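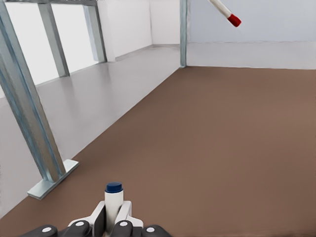 January. Cell diary, Praltden line, simulation and maintenance section. Entry by Lucrezia Sorrentino.

The morning was given to the gripper model of the bottle cell. The Drostidov simulation package was opened at 7:40 and the cell file loaded without warnings. The tabletop, the steel posts and the wall panels are unchanged from the December version and were left alone. All work today concerned the two fingers and their pads.

The physical gripper was fitted with new pads before the holiday closing, and the model has to follow. The old value for pad thickness was still in the file. It was replaced with the figure from the Carbone delivery sheet, and the closing position was set again to suit. The finger opening at release was left at 150 mm per the standing instruction, although I have asked in writing whether so wide an opening is still wanted for the small bottles.

The reference part remains the white bottle with the dark blue cap, held upright with the cap just clear of the fingertips. Mr. Ollatitz's note of last autumn allowed the bottle to be gripped lower. That note is withdrawn as of today, and the copy taped inside the cabinet door has been removed.

A run of 205 simulated picks was started at 9:15. In 16 of them the bottle turned in the fingers during the lift. Each of these came after a fast approach. The approach speed was reduced from 800 to a lower setting in the motion table, the change was entered in the parameter log under my initials, and the run was repeated from the beginning. The second run finished shortly before noon with no turned bottles. The speed is therefore held at the lower setting until the real cell has been tried.

After lunch the physical machine was locked out and the pads were inspected by hand. The left pad showed light wear along its lower edge. It does not yet require replacement. The finger screws were checked with the small torque wrench, and one was found below its mark and tightened. Dust was wiped from the mounting plate and the housings. The grease point behind the plate was not reached, as the correct nozzle is still on loan to the packing hall. A request for its return has been sent.

Storage: both runs are saved in the Praltden folder with the old pad file beside them. The old file is to be kept until the end of February and may then be deleted.

Outstanding for tomorrow: recover the nozzle, grease the gripper, load the new motion table to the controller and run the first bottles at reduced speed with the guard closed. The night shift has been informed that the cell stays locked until then. Key returned to the board at 4:30.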